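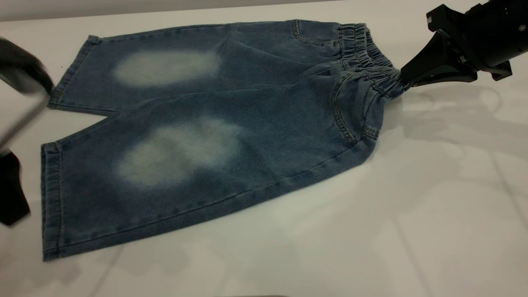
Light-wash denim shorts, elastic waistband.

Ticket subject: Size and condition values exchanged after catalog import
Organization: Nolmont Clothing Library
Product: Himier Catalog, hosted
Priority: Normal, raised to High on Wednesday
Status: Resolved, monitoring
Assigned to: Hussam Najjar, Application Support
Requester: Solomiia Sirko, Collections Office

Initial report
Submitted by Solomiia Sirko

The Collections Office loads new and returned garments into Himier by means of a single import file prepared each morning. Following today's import, a large number of items display the size in the Condition field and the condition in the Size field. A member searching for size 6 in the children's category receives no denim at all, although the shelves hold a full range. The public catalog is affected as well as the staff view.

No error was displayed during the import. The confirmation page stated that the file had been accepted and gave the expected number of records. The file was exported from our intake spreadsheet in the usual manner, and the column order has not been changed.

We have instructed desk staff to continue lending by barcode and to disregard the size shown on screen. Please advise whether we may correct the records by hand in the meantime.

Support response
Hussam Najjar, 9:40 a.m.

Thank you for the report. Please do not correct records by hand at this stage. Any manual edit will mark the record as locally changed, and a later repair import will skip it.

To proceed, we require the following:

The import file exactly as it was uploaded, not reopened or saved again in a spreadsheet program.
The import log from Administration, History, Download Log.
The barcode of one item that displays correctly and one that does not, both from the same file.

Please also confirm whether the Marchuk label plug-in was active during the import. It reads the Size field and has caused a delay in saving on other accounts.

Requester reply
Solomiia Sirko, 10:25 a.m.

The file and log are attached. The Marchuk plug-in was active. We use it to print hang tags and it is normally left running.

Two barcodes have been entered in the private notes of this ticket. In both cases the garment is a pair of children's shorts, and the spreadsheet entries differ only in size and shelf location. I can find no reason for one to be correct and the other incorrect.

I should add that this morning's file was longer than usual. The seasonal stock came back from storage and the office decided to load it together with the daily returns.

Support response
Hussam Najjar, 11:10 a.m.

The log confirms that the import completed without a recorded error. The plug-in made no changes to any record during the import period and has been ruled out. It may remain active, although I recommend that no hang tags be printed until the sizes are repaired, as the tags will carry whatever value is in the field.

The length of the file appears to be relevant. Himier processes imports in batches of up to 1,000 rows. A longer file is divided automatically, and your file was divided into 2 batches. The correct item you supplied falls in the first batch and the incorrect item falls in the second. I am checking whether all affected records belong to the second batch.

Test 1
The original file was loaded into a test copy of your catalog. Result: fault reproduced. All records in the first batch were correct. All records in the second batch had the two values exchanged.

Test 2
The first 100 rows of the same file were loaded alone. Result: no fault.

Test 3
Rows taken only from the affected portion were saved as a separate file with the header row added. Result: no fault. The data in those rows is sound.

Test 4
The original file was loaded with the columns rearranged so that Condition preceded Size. Result: no fault in either batch.

Cause
Hussam Najjar, 1:30 p.m.

The header row is read once, at the beginning of the file, and should be carried forward to each later batch. After the most recent update, it is not carried forward. The second batch is therefore matched to the fields by position, using the default Himier order, in which Condition is placed before Size. Your spreadsheet places Size before Condition. The remaining columns in your file happen to follow the default order, and for that reason only these two fields were affected.

Libraries that use the default order would not notice the fault, and neither would those whose daily files fit within a single batch. The defect has been reported to the development group with the test results above.

Requester reply
Solomiia Sirko, 1:55 p.m.

Thank you. This agrees with what we see on the shelves. The office has two questions before any repair is carried out.

First, some of the affected items have been lent since the import. Will their loan history be preserved?

Second, one of our staff had corrected several records before your instruction was circulated. She kept a written list of the barcodes. Will these be changed back to the wrong values?

Support response
Hussam Najjar, 2:20 p.m.

Loan history is stored separately from the item description and will not be altered by the repair.

The records corrected by hand will be skipped, and their values will remain as your colleague entered them. Please send me her list so that I can compare those entries with the original file. If they agree, I will remove the local change mark so that the records accept imports normally in the future.

Repair procedure
The repair will be carried out by Support from the original file. Please make no imports while it is in progress. The public catalog will be read-only for 15 minutes, and members will be able to search but will not be able to place holds. Lending and returns at the desk are not affected.

On completion, the search index will be rebuilt. Size filters in the public catalog may show old results until the rebuild ends — a search by barcode will be accurate immediately.

Repair record
Hussam Najjar, 4:05 p.m.

Backup taken and verified.
Public catalog set to read-only.
Repair import completed in separate batches, each with its own header row.
Hand-corrected records compared with the original file. All agreed except one, in which the shelf location had been left blank. Location restored.
Search index rebuilt.
Public catalog returned to normal service.

Requester confirmation
Solomiia Sirko, 4:40 p.m.

The Collections Office has checked a selection of items from each category against the garments themselves. Sizes and conditions are correct. Holds are working. A small number of hang tags had been printed before the notice went out, and these have been withdrawn and will be printed again tomorrow.

Interim instructions to the customer
Until the update is released, please observe the following:

Keep each import file to 1,000 rows or fewer, not including the header row.
Where a longer file cannot be avoided, divide it before upload and place the header row at the top of each part.
Alternatively, arrange the columns in the default order shown under Administration, Import, Field List.
After each import, open one record from the end of the file and confirm the size before printing tags.

This ticket will remain in monitoring status until the correction has been applied to your account. Replies to this message will be added to the same ticket.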